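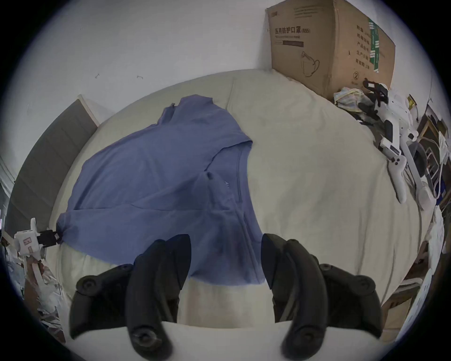
**Ticket:** Timed entry scans rejected as "Already used" at gate 2
**Site:** Grutby pop-up, Brelstead
**Systems:** Phan ticketing, Hondenow photo kiosks
**Priority:** High, lowered to Normal after workaround
**Status:** Closed
**Opened:** 8 April 2022

## Problem as reported

Front of house called shortly after doors. Guests with valid timed tickets were being turned down at gate 2 with the red screen and the message "Already used." Gate 1 was fine. The guests had not been inside yet, and most were holding the ticket on a phone, with a few paper printouts.

Staff were letting people in by checking the order name against ID. That works but it's slow, and the line had backed up past the coat check and into the lobby by the time the ticket was opened. The moon room was also running under capacity, as the entry groups were getting there late and in pieces.

What I asked for first:

- A screenshot of the rejection, with the order number showing
- Whether the same ticket scans at gate 1
- Whether the scanner had been restarted since opening

Answers: screenshot attached to the order record. The same ticket also fails at gate 1 once it has failed at gate 2. The scanner had been restarted twice with no change.

## First checks

Pulled the scan log from Phan for the morning. The rejected tickets all had an earlier successful scan on them, a few seconds to several minutes before the rejection. So the message was correct as far as Phan knew. Something had already used the tickets.

The earlier scans were logged under device name "GATE-2." The rejections were also logged under "GATE-2." At first I took this for a double read, where the scanner fires a second time while the phone is still under it. We had that problem at the winter show and fixed it with a longer pause between reads. Raised the pause again and asked the gate to try the next few people.

No difference. And the gap between the two scans was too long for a double read in most cases. Put the pause back to where it was, so it wouldn't slow the line any further.

Next thing I looked at was network delay. If the first scan went through but the reply never came back, the scanner would show an error and staff would try again, and the second try would be rejected. Front of house said there was no error before the red screen. The red screen was the first thing they saw. I checked the wireless signal at the gate from the access point side and it was good all morning. Ruled that out.

## Workaround

Switched gate 2 to the spare handheld from the box office and took the original scanner out of use. Rejections kept coming. This was useful to know — it meant the fault was not in the scanner itself.

Closed gate 2 and sent everyone through gate 1. Rejections continued there too, at a lower rate. At that point I set Phan to "warn only" for this event. In this mode a used ticket shows yellow and plays the second tone, and staff can accept it. The line cleared in the next entry window.

Note for anyone reading this later: warn only means the system will not stop a copied ticket. Don't leave it on overnight. It does not reset by itself.

## Cause

Found by looking at the location field in the raw export. The normal scan log page in Phan doesn't show this field. The good scans and the bad scans had the same device name but different device keys. So there were two devices calling themselves GATE-2.

The second one was a Hondenow photo kiosk.

The Hondenow kiosks sit in the lobby, outside the gates. Guests hold up their ticket so the kiosk can tie their photos to their order, and the photos get emailed after the visit. The kiosk is meant to do a lookup only. It reads the ticket, asks Phan for the order, and changes nothing.

One kiosk was replaced before opening after its touch screen stopped responding along the left side. The replacement was set up from a saved profile. The profile picked was the one for the gate scanners, which sits directly above the kiosk profile in the list and has nearly the same name. With that profile on, every time a guest held up a ticket at the kiosk, Phan recorded a full admission. Then the guest walked to the gate and got the red screen.

That also explains why gate 1 was only "fine" at first. The replaced kiosk is closest to gate 2, so nearly everyone who used it went in that way. Once we sent the whole line to gate 1, those guests showed up there.

It doesn't account for the paper tickets straight away, but I checked, and the kiosk reads paper as well as phones. Same cause.

## Fix

1. Took the kiosk offline and put the "Please see staff" card on it.
2. Removed the second GATE-2 device key in Phan.
3. Loaded the correct kiosk profile and restarted.
4. Tested with a staff ticket at the kiosk, then at gate 2. Kiosk found the order. Gate 2 went green.
5. Tested the same ticket again at gate 2 to make sure rejection still works. Red screen, correct message.
6. Turned warn only off.

Gate 2 reopened for the afternoon entry windows. The original scanner is back in service. The spare handheld was returned to the box office and is on its charger.

## Cleanup

Total of 46 tickets were marked as used by the kiosk. I compared these with the later scans at both gates. Most had a yellow or red result afterward, so those guests did arrive and got in one way or another. The rest had no second scan at all. Those could be people who were let in by ID check before warn only was on, or people who gave up and left.

Reset the tickets with no second scan to "Not used" and sent the order list to the box office. If any of those guests write in, they can be moved to another date without asking for proof. The box office has confirmed they have the list.

Attendance was also wrong. The lobby display and the end of day report both count admissions, and both were counting the kiosk. Corrected total for the day is 1,899. The report sent out automatically at close has the wrong number and should be thrown away. A corrected copy has been uploaded to the shared folder under the same name with "rev" at the end.

The moon room limit is 200 at a time and is counted by the floor sensor, which has nothing to do with Phan. That count was right all day and the room was never over.

## Follow-up

- Renamed the profiles. The gate one now starts with ADMIT and the kiosk one starts with LOOKUP, so they no longer sit next to each other in the list.
- Asked Phan support whether two devices can be blocked from using the same name. They said this is not an option in the current version and added our request to theirs. No date given.
- Asked for the device key to be shown on the scan log page. Same answer.
- Hondenow have been told. Nothing was wrong on their side, but their setup sheet doesn't mention the profile step and they said they would add a line.
- Added a kiosk test to the opening checklist. Scan a staff ticket at each kiosk, then take the same ticket to a gate. It has to go green at the gate.

The July run will have more kiosks, with two of them on the upper floor past the gates. Those need the LOOKUP profile as well. I've put a note on the build sheet.

## Update before closing

Front of house report no false rejections since the fix. One guest did get a red screen at gate 1, but that was a real duplicate — the same order had been forwarded to a friend and both had used the first ticket in the file. Staff scanned the second ticket and let them in.

The box office has heard from some of the guests on the list and has rebooked them. Remaining ones will be handled as they come in, under the box office's own ticket.

Closing this one. Reopen it if "Already used" appears on a ticket with only one scan in the raw export, and attach the export when you do.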